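Gotusden Community Orchard and Cider Archive
Progress report to the Prulance Fund, second period
23/07/2025

Since our last report in January we have moved from collecting apples to arguing about them, and we are pleased to say the arguing is on schedule.

Trees. The survey of old farm orchards in the county is finished. We recorded 3,664 standing trees, of which a fair share are still producing fruit and the rest are mostly producing woodpeckers. Landowners were generous with access and even more generous with opinions on pruning. Two farms asked us to come back after calving, so their notes are thinner than the others.

Grafting. We budgeted for 200 grafts and made 200 grafts, a sentence I have waited several reports to write. The rootstock came late and the bench work ran into a cold spell, but the young trees are now in the nursery rows behind deer fence. The deer have inspected the fence and seem to regard it as a long-term project.

One variety deserves its own paragraph. The apple known locally as Hrubý, brought over by a farming family and grown on seven sites, had been listed in our application as probably lost. It is large, lumpy and sour enough to end a conversation. We took scion wood from every site. Whether it is the same apple as the Finura, which is sold at the roadside stand in the next valley, is the question that has taken up most of our meetings.
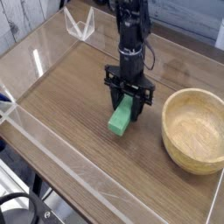 The reply from the Finura growers was that theirs keeps until spring and ours goes to mush by the holidays, so anyone who thinks they are one apple has never owned a cellar. We have put this in the archive under correspondence. Leaf samples from both have gone out for testing, and we expect results before the next report.

Archive. We have scanned 1,395 pages of press ledgers, nursery catalogs and letters. The handwriting is mostly readable. The spelling of apple names is more of a team sport, and the index now allows for up to 7 versions of each.

Money. Spending is within budget except for fencing, which went over, and travel, which went under by nearly the same amount. We would like to move the difference between those two lines and will send the form separately.

Next period. Planting out the strongest grafts at the school site, a tasting day in the fall, and a first draft of the variety guide. The draft will list Hrubý and Finura on facing pages until the lab tells us otherwise.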